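November, two-arm table cell (Mirdale)

**8:10**

Cell was down when I got in. Jarrah left a note on the controller: left gripper reports closed at power-up, with nothing between the fingers, and then refuses to home. He had cycled it several times last night and got the same thing each time. Right arm fine.

Log from overnight shows the fault first came up during the close check at the end of the last run. Before that there are a few slow closes, each one a little slower than the one before. I should have an alarm on that. At the moment the close time is written to the log and no one looks at it.

Today's list, as it stood at 8:10:

- left gripper, home fault
- finger pads, both arms (due anyway)
- cable dressing on left elbow
- re-teach table plane after all of that
- answer Iason about the Plamen brackets

**8:45**

Took the left gripper off. Four screws on the flange, one of them well over torque, so it had to be worked loose with the long key. Marked it and will replace it. Connector pins straight, no corrosion, seal seated.

Opened the housing. The slide on one side is dry and there is gray paste packed at the closed end of the travel. It is old grease with rubber dust in it, which comes off the pads. With that much in there the slide stops short, the encoder sees it stop, and the controller calls that closed. So the fault message is fair enough, given what it knows.

Cleaned both slides with lint-free cloth and the Stavo solvent. Two passes, then dry. Regreased thin. The last person to do this (me, judging by the handwriting in the book) put far too much on. A smear you can barely see is enough.

Travel by hand after cleaning is smooth end to end on both sides. No play that I can feel.

**9:50**

Right gripper opened for comparison. Much cleaner. Some dust, no paste. Cleaned it the same way while it was open and put it back.

Svend's view is that the left one gets worse because it does the work inside containers, so it closes on small things and slides along surfaces on the way in. The right one mostly holds and hands over. I think he is right but we have no count of closes per arm to back it up. Jong-dae can pull that from the logs. Asked him.

Service interval in the binder is 3,000 cycles for slide cleaning. I would guess we passed that on the left a good while ago. The counter was reset when the controller was swapped and the old value was never written down.

**10:30, pads**

Old orange pads on the left: glazed on the face, one torn along the lower edge where it meets the finger. Right: worn but usable. Replaced them regardless so both arms start from the same point.

Notes for whoever does it next time:

1. Warm the old pad with the heat gun on low, then peel from the tip. Peeling from the root leaves a strip of adhesive that takes longer to remove than the whole rest of the job.
2. Wipe the finger with alcohol and let it dry fully.
3. Seat the new pad by hand, check it sits square against the shoulder, then clamp.
4. Leave clamped for 25 minutes. I gave it less last spring and had a pad walk off during a run.
5. Pads from the Derkach bag only. The other bag in the drawer looks the same and is softer. I have now written SOFT on it.

We have enough pads left for one more change on both arms. Edvin is ordering.

**11:40**

While the pads were clamped I did the cable. On the left arm it had been tied in tight at the elbow and there was a shiny patch on the jacket where it rubs the joint housing when the arm folds. Jacket is not through. Cut the tie, gave it more slack, and moved the tie point up so the cable makes one wide bend off the side of the joint and goes up out of the way.

Moved the elbow through its range at low speed with my hand on the stop. No contact at either end. Did the same with the wrist turned both ways. No contact.

I did not like the idea of a loop that can catch on the right arm, so I also ran the two arms toward each other in the closest pose we use. There is room. If anyone adds a pose with the left elbow further out, check this again before running it at speed.

**13:05**

Left gripper back on with new flange screws, thread lock, torqued in a cross pattern. Power up. Homes first time. Homed it repeatedly, including with the arm in a few different poses, and no fault.

Close times on the left are now level with the right. Wrote both values inside the front cover of the binder.

Set a warning in the controller at 200 ms over the value I measured today. It only puts a yellow line in the log and does not stop the cell. Jarrah wanted it to stop the cell. I would rather watch it for a few weeks first and see how often it trips.

**13:50, table plane**

New pads are thicker than the worn ones, so the tool length changed and the old table plane can't be used. Re-taught it on both arms with the touch pin. Same points as always: the corners and the middle, staying off the seams between planks.

The middle comes out a hair lower than the corners. It was like that before too. The top is wood and it moves with the heating, and the heating came on this month. I don't want to plane it or swap it now. If it gets worse we talk about a plate.

Tool offset file saved under the new name. Old one kept in the archive folder. Please don't load the old one, the fingers will go into the table.

**14:30**

First slow runs. Payload limit unchanged, grip force set back to where it was before Jarrah turned it up last week to get around the slow closes. With the slides clean it doesn't need the extra.

The right arm dropped a pen on the first pick. Grip was fine, the approach was too high and it caught the barrel on the upper part of the pad. Lowered the approach and it has held since.

Jong-dae came back with the close counts. The log only goes back to the controller swap, and since then the left has closed 525 times more than the right. That is less of a gap than I expected. It supports Svend a little, but the amount of paste was well out of proportion to it, so I still think most of it was my grease.

Iason: brackets for Plamen can wait until the cell has run a full day without a fault. Told him so. He is fine with that.

Open items:

- pad order (Edvin)
- keep a cycle count on paper as well as in the controller
- throw out the soft pads or find out what they are for
- second look at the cable jacket when the arm is next down

**15:20**

Last check of the day was both arms together at working height, with the pencil case task, because that puts the left fingers down inside something shallow with the right arm close by. Held both arms in the pose and looked at clearances. The left fingers are down in the tray just beside the green eraser, and the upright lid is behind the arm with its printing mostly covered, so the gripper housing is what to watch when backing out. The right has the black marker level, just above the table, red cap toward the case. The left elbow cable curves away from the joint and up, as dressed this morning. Next time the cell is down I'll go over the marked spot on the jacket again, and until then it can run at normal speed. 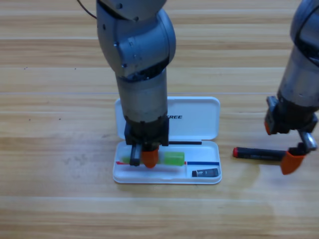
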